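About Nondimham Workshop

We're a shared workshop for people who want to build robots and would like some company while they do it. Aravind Fernandes and Man-lok Cheng started the place with one bench, a borrowed drill press and a long list of things they wanted to try. The list has only gotten longer!

Our main build right now is called Foulkes. It has two arms on one big brown table, and the plan is for it to put away the cups after our open evenings. We're building it ourselves, from the table up, and members work on whichever piece they like best - wiring, brackets, code, or sanding drawers. 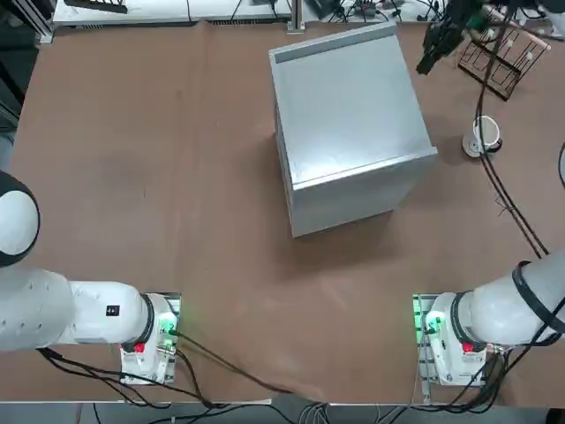 Foulkes at the bench: two arms, one cabinet and plenty of cable.

Cups make a wonderful first project. They come in all kinds of shapes, everybody knows how one should be picked up, and a paper one will tell you right away if you squeeze too hard. Man-lok wrote the first grip routine over a long weekend in December and has rewritten it more times than he'd like to admit. 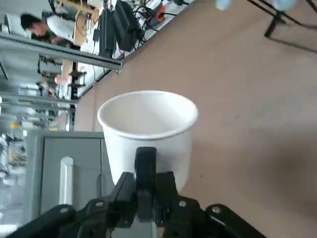 Getting the fingers to close gently took us up to 400 tries, and we kept notes on all of them. The notebook sits on the shelf by the door, and anyone can read it or add to it. New members often start there, with a cup of tea and a pencil (some of the best fixes have come out of those margins).

Drawers are the next big thing. They stick, they slide back, and things tip over inside them, so there's a lot to learn from one small cabinet.
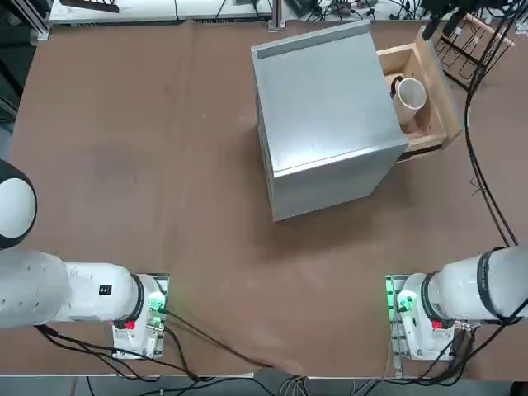

We like problems of that size. You can come in after work, change one thing, run it again and go home with something to think about. You don't need a background in engineering. Aravind was a baker for years before he built his first gripper, and he still measures everything twice.

Come by any open evening and bring your half-finished project - we have bench space, spare screws and strong opinions about cable ties.

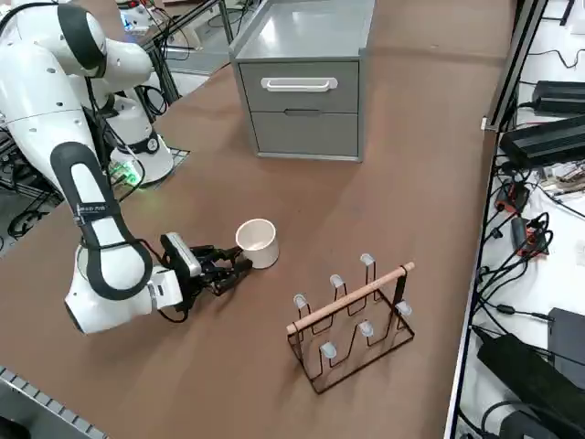

Words: Aravind Fernandes, for the Nondimham members
July 14, 2019

Membership is open all year, and tools are included.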